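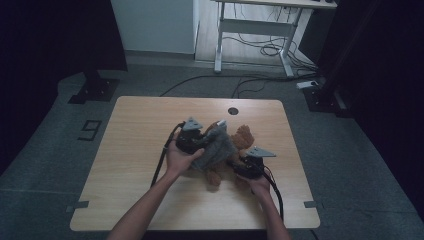
R. Schwerdtfeger
Soft toy sorting and repair, Sendine
Posted May 19, 2022

Plush Table: Gallery and Notes

Soft toys come to the Sendine toy library in bags, boxes and sometimes pillowcases. Before any of them go on the lending shelves they are sorted, checked, cleaned and tagged. This page covers the table stage, with notes on how the different kinds of plush are handled. The February intake was 200 toys. The catalog now stands at 3562 items, and more than 1000 of those are plush.

1. Gray plush and brown bear
Gray plush with soft, shaggy fur, lifted over a brown teddy bear with rounded ears. The gray one has a small pale tip near the top. The bear's fur is light brown and slightly tufted.

Notes on shaggy fur
Long pile hides things. Part it with your fingers and look at the backing every inch or two, especially under the arms and along the belly seam. Burrs and bits of tape sit close to the backing and do not show from the outside. Do not cut a mat out until you have tried to work it loose with a wide comb. Start at the tips and move in.

Long fur also changes the size of a toy. We measure plush by the body under the fur, pressed flat, so a shaggy toy is often listed smaller than it looks on the shelf.

Notes on teddy bears
Check ears first. They get pulled more than any other part, and the thread usually goes at the front corner of the ear before the back. Then check the legs where they join the body. Hold the body in one hand, turn each leg a little, and look for stuffing in the seam.

Older bears may have joints that turn on a disk inside. If you feel something hard at the hip or shoulder, write "jointed" on the card. Jointed bears are cleaned on the surface only and never go in the machine.

Tufted fur on a bear can be wear, or it can be the way the fabric was made. Compare the chest with the back of the head. If both look the same, leave it alone.

Notes on the table
Plush is checked on a bare tabletop. A cloth was tried for a while and collected so much loose fur that it had to be shaken out between toys. Wipe the surface with a damp rag at the end of each bag.

Take toys out two at a time at most. When there is a pile, labels get pinned to the wrong toy, and sorting that out later takes longer than the checking did. If two toys arrived as a pair, tie their cards together before you put either one down.

Keep small parts off the table. Buttons, spare eyes and thread stay in the Stelitz drawer unit, second drawer from the top. The cards are in the first.

Sorting groups
Each toy goes into one of 5 groups after checking:

Shelf. Clean, sound, ready for a tag.
Wash. Sound but needs the machine. Cold water, mesh bag, short cycle.
Surface clean. Jointed toys, toys with a sound box, anything with cardboard inside.
Mend. Open seams, loose ears, loose eyes, flat stuffing.
Parts. Past mending, but with good fabric or good eyes that can be used on something else.

If you are not sure between Wash and Surface clean, pick Surface clean.

Eyes and noses
Pull on every eye. Pull harder than you think you should. A plastic eye with a locking washer will not move, and one that has been glued will tip a little to one side. Glued eyes are taken off and replaced with stitched ones. Stitched noses only need a look for loose ends.

Drying
Washed plush is squeezed in a towel and set on the wire racks, face up. Turn it in the evening and again in the morning. Shaggy fur takes the longest and should be brushed once while it is still slightly damp and again when it is dry. Press the middle of the body before you call it done. If it feels cooler than the room, it goes back on the rack.

Tags
Tags are sewn into the side seam, low on the left. We used to loop them around one ear and lost a lot of them. The number on the tag has to match the card before the toy leaves the table. Write the color in plain words: gray, brown, light brown. "Oatmeal" and "fawn" were both used in past years and nobody can find those toys in a search now.

If the kind of animal is not clear, write "plush, gray, shaggy" or whatever fits and leave the animal line blank. Children who borrow the toy will usually have an opinion, and the line can be filled in when it comes back.

Supplies
Thread and stuffing come from Hurkico. The polyester fill is the only one we use for toys that will be machine washed. The last order of black thread was thinner than usual, so use it doubled for ears and legs until it runs out.

We are short of medium mesh bags. Large ones are fine for single toys if you knot the open end.

Drop-off
Plush can be left at the front desk during opening hours. Please empty beanbag toys and anything with loose pellets before you bring them, or leave them at home. We do not take toys with batteries that cannot be removed. Toys that cannot be used are returned if you ask at drop-off and leave a phone number.

Back to Sendine galleries
Lending rules
Mending evenings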